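Leave the Second Valley for Another Day

I have been meaning to write this down since I came home from the hills above Inthorpe, and my sister says that if I tell it to her one more time she will start charging me for coffee. So here goes, and I hope you'll put up with me if I wander a little, as I did up there.

My complaint is with the two-valley day. If you've looked at any of the trips sold out of Inthorpe lately you'll know the one I mean. The van picks you up before it's light, you drive up to the Tilahun meadows, you get a walk and a packed lunch, and then it's back in the van and over the pass to Clatevance so you can see the lake before dark. Everybody sells it. Everybody buys it too, and I understand why, because I bought it myself the first time and came home telling people it was wonderful (it was, in the way that a very good trailer for a movie is wonderful).

I remember almost nothing about Clatevance from that trip. There was a wind, and a man selling roasted corn, and I was asleep against the window before we had cleared the first bend on the way down. I had to look at a map later to find out which side of the lake we'd stood on.

This spring I went back and did just the one valley, and I stayed three nights at a small guesthouse called Sternum, which is a strange name for a place to sleep but the beds are good. It belongs to Hagos Admasu, and he gave me a piece of advice on the first evening that I have been repeating ever since. He said to walk up to the meadow in the morning, come all the way down for lunch, and then walk up again in the late afternoon. I thought he was teasing me. It's a climb of 700 feet and some of it is loose stone, and I am not a young goat.

But I did it, and oh, I'm so glad! In the morning the mist was sitting right down in the grass and I couldn't see the ridge at all, only hear the bells on the cows and the water going by somewhere to my left. By five o'clock the whole bowl had opened up, with the snow pink along the top and long shadows coming down off the pines. I would have sworn they were different places. The van people had come and gone in between, at noon, when the light is flat and the flies are out, and I felt sorry for them in the way you feel sorry for your younger self. 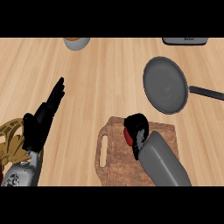

Kitchen things on a light wood tabletop.

Now, there is a fair argument on the other side, and it was put to me over dinner by Lalit Srivastava, a fellow guest and a very patient listener. He pointed out that plenty of people get one trip like this in ten years. They have saved for it, they have 11 days off if they're lucky, and who am I to tell them they can't have a look at a famous lake when it's only 40 miles farther on? I chewed on that for a good long while, along with Hagos's flatbread. I don't think he's wrong. If your heart is set on the lake, then go to the lake, please, and don't let some woman on the internet spoil it for you.

What I'd say back to him, and did say, at more length than he probably wanted, is that those 40 miles take close to three hours each way. The road goes up and over by way of 274 bends (there's a sign at the bottom that tells you so, rather proudly) and a good half of them have a truck coming the other way. That's six hours of your one precious day spent holding on to the seat in front. You could spend those same hours lying in the grass with your boots off.

I worry a bit about what the vans do to the village, too. When people stop for an hour they use the toilet, take their picture at the bridge and leave. They don't eat supper. They don't buy the walnut honey from the shop with the blue shutters, and they don't need a bed, so the young people who might have run a guesthouse go off and drive a van. Hagos told me there used to be more lights on in the valley in April than there are now, and he didn't say it bitterly, but he said it.

So my advice, for whatever it's worth, is to pick one. Choose Tilahun or choose Clatevance, and sleep there, and get up early enough to be cold. Bring a proper sweater and a pair of socks you don't mind ruining, and ask whoever is cooking your breakfast where they'd go with a free afternoon. And if you do end up at Sternum, ask for the back room, the one over the stream. It's smaller and the door sticks, but you'll sleep like a stone.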